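Chapter 8
When the Work Changes Hands

Leobardo Huerta had packed sample kits at the Pryor plant for so long that he could fill a tray while telling you, in great detail, how his tomatoes were doing. Then one June morning his supervisor mentioned that the small-parts bench was going to get an arm. Leobardo went home and told his wife he gave himself until Christmas.

He is still there, I'm happy to say, though his job has a different name and, by his own account, a different kind of tiredness at the end of it. His hands hurt less. His head hurts a little more! Most of this chapter is about people like Leobardo, and about what happens to a day's work when part of it is given to a machine and the rest is left lying around for somebody to pick up.

It helps to start small, with the task itself. Before anything was bolted down at Pryor, the engineers worked the job out on a computer, moving little blocks around a table until they were satisfied that the reach and the grip made sense. Leobardo was invited to watch over their shoulders, and he told them right away that real parts don't sit so politely.

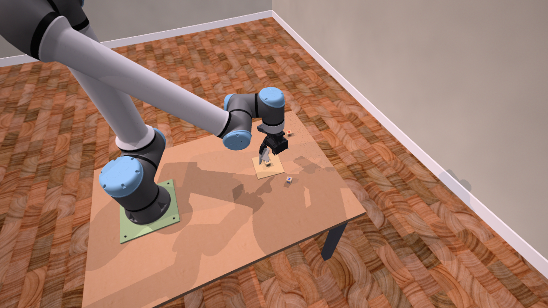

Figure 8.1 A simulated pick-and-place task, with a robot arm, a parallel gripper, and three small cubes on a wooden table.

He had a point, and it's one we will come back to again and again. A simulation holds what its makers thought to put in it. The trays at Pryor came in from a supplier called Zeltent, and some of them arrived slightly bowed, and for years the packers had simply pressed them flat with a thumb as they went along. It wasn't written in any procedure. When the work was listed step by step for the new arm, the list ran to 44 steps, and the thumb wasn't one of them.

Researchers who study workplaces call this kind of thing tacit knowledge, meaning the things we know how to do without ever having put them into words. (Try explaining to a child how you tie your shoes, and you'll see what I mean.) Ilir Obradović, the engineer who led the project, began spending his lunch hours with the packers after that, and his list got a good deal longer.

As you read, keep three questions nearby. Which parts of a job move to the machine, and which stay behind? Who gets asked before the change is made? And when a person's work turns from doing into watching, how should that be trained for, and paid for?

8.1 Jobs and Tasks

A job is a bundle of tasks, and machines usually take on tasks one at a time. We begin with Leobardo's old bundle, as he wrote it out himself.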